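Cloth Handling in Shared Rooms: Folding, Draping and Putting Away
Student project report, second year
Hanne Peltonen and Adi Yusof

1. Background

Our project began with a plain complaint. The shared workroom on the ground floor has a stock of cotton cloths which are used to cover chairs and tables and to wipe down surfaces. They are washed in the building and are supposed to go back on the shelf folded. In January most of them were in a heap on the bottom shelf, and the folded ones were folded in so many ways that they would not stack.

We wanted to find out which way of folding people could keep up without being reminded, and whether it mattered where they did it. The course allowed us 14 weeks, including the writing.

2. The cloths

We used 50 cloths from two suppliers, Flenatis and Rasurano. The Flenatis cloths are the thinner of the two. They crease easily and hold a fold well. The Rasurano cloths are heavier and slide off a pile if it gets too high. We left out any cloth with a torn hem, as these would not lie square.

We compared three folds, which we called the half fold, the long fold and the envelope. The half fold is in half and in half again. The long fold is in thirds along the length and then in half. The envelope has the ends tucked in, and Adi wanted it included as it is the one his family uses for table linen.

3. Working on the floor

The tables in the room are small, and a full cloth hangs over the sides while the last corner is being found. We therefore did part of the work sitting down on the floor, where there was space to spread out. It is a plank-patterned floor and the lines between the planks are useful for getting an edge straight.

The first step was the same for all three folds: pick up the cloth, let it hang and look for two corners on the same side.

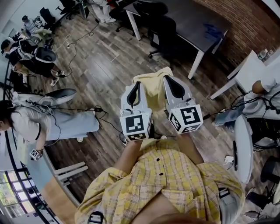

Figure 1. Holding up a yellow cloth over the floor. The folds hang down between the two grippers.

Finding the corners took longer than the folding itself. A bunched cloth has to be turned several times before a short side shows, and it is easy to take hold of the middle of a hem by mistake. Hanne suggested marking one corner with a stitch of dark thread. We did this on some of the Rasurano cloths and it helped, although the thread came loose on a few of them in the wash.

The floor has drawbacks. It has to be swept first, and leads lying across it make ridges under the cloth. Sitting low for over an hour is also tiring, and our folding became noticeably less tidy towards the end of a session. We would not suggest it for everyday use, but it is a good place to learn.

4. Draping over chairs

The second part dealt with cloths that are not folded at all. Many people in the building simply hang a cloth over the nearest chair and leave it. We had meant to treat this as bad practice, but after watching the room for a while we changed our minds. A cloth over a chair back is easy to see and easy to pick up again, and it is already half straightened by its own weight. 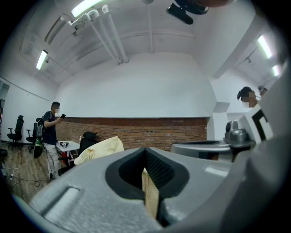

The office chairs are better for this than we expected. The back is wide enough to carry a cloth without pinching it, and a light cloth stands out well against black. The stool is no use, as anything put on it ends up in a lump. The weak point of the office chairs is that they get moved. A chair that is wheeled off to another desk takes its cloth with it, and we found two of ours in the Laaksonen seminar room at the end of a day.

5. Results

The half fold was the one people kept to. It was the least neat on the shelf, but those who had been shown it once were still doing it a month later. The long fold gave the best stack and was forgotten soonest. The envelope was liked by the people who already knew it and avoided by everyone else.

Draping first and folding later gave fewer crooked edges than folding straight from the basket — more so with the heavier cloths.

6. What we would change

We should have kept the two makes apart from the start. Our early notes do not say which cloth was used, so the first week had to be left out of the comparison. We also spent too long on the envelope.

The folding card we drew up has been put inside the cupboard door. The Dredance group, who have the room in the evenings, have asked for a larger copy, and Hanne is redrawing it with the half fold only.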